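Notebook, September, afternoon

Continued with the gray drawer cabinet from Natico. I want to decide today if it stays beside the work counter or goes to the small room. The three drawers have black handles, and these are easy to hold also with gloves. I wrote before that the top is 12 mm higher than our old one. I measured again and it is 8 mm, so please correct it in the Proveo sheet.
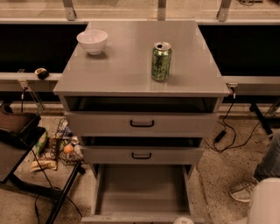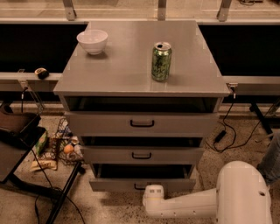
The bowl and the green can stay on the top until I finish with the drawers. Please do not move them.

Next I will put paper labels inside the drawers, 2 for each. The heavy fixings should go to the bottom one. I did not find the load limit in the papers, so I must ask Natico. Still to order: felt pads, one pack of 200.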